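From: Maiara Siqueira
To: farkport-vendors
Subject: Re: [farkport-vendors] Table assignments and load-in for the April show

Hi all,

Answers to Ismael's questions are below his message. I've also put in what changed after the call with the Farkport campus events office, so please read to the end even if you aren't Ismael.

> On the list, Ismael Andrade wrote:
>
> Maiara, a few things before we commit to the second table.
>
> Are we still in the main atrium or did the show get moved to the research building? Our rep heard both.
>
> Can we ship ahead? Last year Rathore had to carry everything up from the garage and we would like to avoid that.
>
> Also, is the raffle one entry per table visited or one per person? We had people asking and we told them different things.
>
> Ismael
> Joma

## Location

The show is in the atrium of the research building. The main atrium is closed for floor work through the end of April. The research building is closer to the labs, and I expect more postdocs and grad students to come down between experiments. It is a smaller space, so the limit is 2 tables per company. Joma and Trisance have both asked for a second one and both have it.

## Shipping and load-in

1. Ship to the research building dock, attention Jussara Siqueira. Put your company name on two sides of every box.
2. The dock will hold up to 8 boxes per company. Anything over that needs to come with you on the day.
3. The dock opens at 7:00 a.m. Use the freight elevator, not the passenger ones by the front desk.
4. Tables are set before you arrive. Power is along the north wall only, so tell me now if you are bringing an instrument that has to be plugged in. Extension cords have to be taped down, and the building does not supply tape.

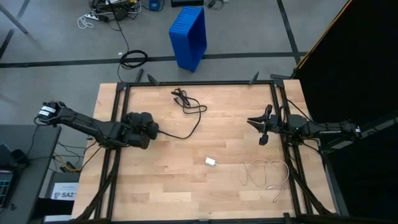
5. Be set up by 9:30. Doors open to researchers at 10:00 and close at 2:00 p.m. Please don't start packing before then. We got complaints last year from people who came after their lab meetings and found half the room gone.
6. Return labels go on the boxes before you leave. Cleiton Evangelista will be at the dock until 4 and can sign for pickups.

## Raffle and badges

One raffle entry per person. Each attendee gets a card at check-in and needs stamps from any 4 tables to turn it in. Bring your own stamp if you have one you like, otherwise pick one up at check-in.

Every company gets two exhibitor badges per table. Extra badges are $40 each and include lunch. Send names to Rosângela Nogueira, spelled the way you want them printed. She is not able to reprint badges on site this time.

## Food

Lunch for attendees will be served at the back of the atrium, past the last row of tables, so that people have to walk through the exhibits to get to it. Exhibitor lunches are boxed and will be brought to your table at 11:30. If you have a dietary restriction, put it in the same email as your badge names.

## Still open

I don't have the parking rate yet. I also don't know if Rathore is keeping its corner spot or trading with Trisance, so the floor plan you got last week may change by one position. I'll post the final version to this list when I have it.

Ismael, please confirm the second table by replying to me directly.

Maiara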